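Folding and Storing Dark Garments and Cloths
Stellano Community House, Household Skills Program

This page sets out the procedure for folding and storing dark clothing, aprons and table cloths in the linen room. It applies to items returned from the Binar Street laundry and to donated clothing held for the winter program. Participants should read it before their first session.

Preparing the surface

Clear the table and wipe it with a dry white cloth. Dark fabric shows lint readily, and a pale surface makes stray threads and the edge of each item easier to find. Wash and dry hands before handling. Items that are still damp at the seams must go back to the drying rack and are not to be folded.

Lifting and shaking out

Take one item at a time from the pile. Hold it near the top, let the remainder hang, and wait for it to settle before shaking. Two or three gentle shakes are sufficient for most weights. Heavy cloth should be lifted higher so that the lower part does not bunch on the table.

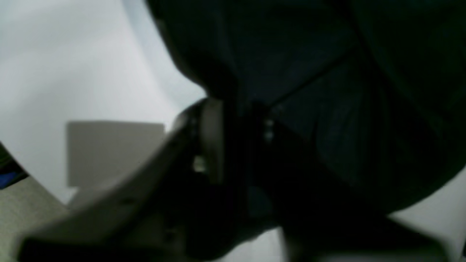
Dark fabric against a bright background.

Very dark colours are easily confused under indoor lighting. Black, navy and bottle green items should be compared beside the window before they are sorted, and each colour placed in its own pile. Where the colour remains uncertain, check the inside of a hem, where fading is usually least.

Folding

1. Lay the item face down and smooth it from the centre toward the edges with the flat of the hand.
2. Bring the left side to the centre line, then the right. Sleeves are folded back along the body of the garment.
3. Fold the lower edge up to meet the top. Large cloths are folded a second time in the same direction.
4. Turn the item over and check that all edges are level.

Creases that form while the fabric is hanging will generally relax once it is laid flat. Pressing hard along a fold is discouraged, as it can leave a shiny line on dark cloth.

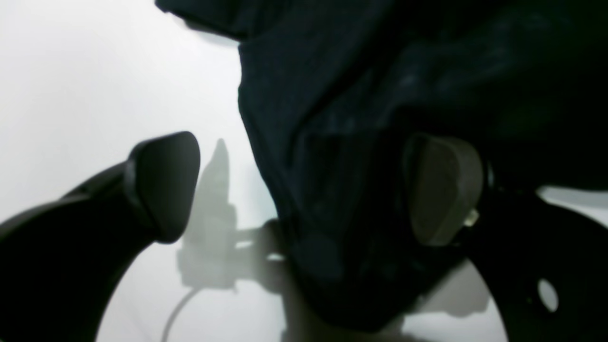

If a crease does not relax, place the item on the ironing pile with a Drodberg tag pinned to the label. Tags are kept in the top drawer beside the door. Do not iron on the folding table.

Stacking and shelving

Stacks should hold no more than 8 garments or 3 table cloths. Place the folded edge toward the front of the shelf so that a single item can be withdrawn without disturbing the others. Dark items are stored on the Ayele shelving, away from direct sunlight, and a sheet of acid-free tissue is laid over the top of each stack.

Items kept in storage beyond 10 weeks are to be taken down, shaken out and refolded along different lines. The refolding list is posted inside the linen room door and should be initialled once each shelf has been completed.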